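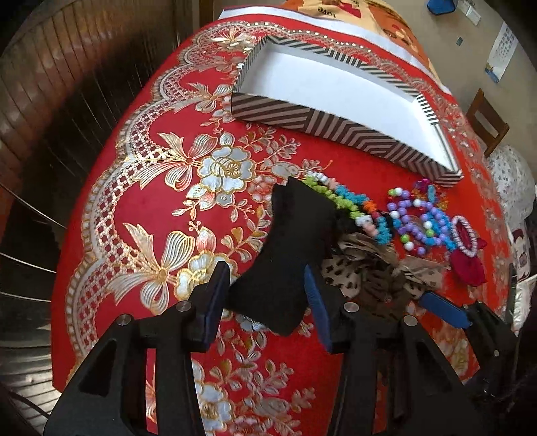 Okay, step 4 is the label printer, and I promise it's easier than the router was. You'll want a flat spot near an outlet. Mine gets set up on the round table with the red flowered cloth — cloth on is fine, just keep the folds away from the paper slot.

1. Plug in the Soteck and hold the power button until the light goes green.
2. Drop in a roll (up to 300 labels) with the shiny side up.
3. Press Feed twice.

**Caution:** don't pull a stuck label out by hand! Open the lid first.

*Note:* Gleice keeps the spare rolls.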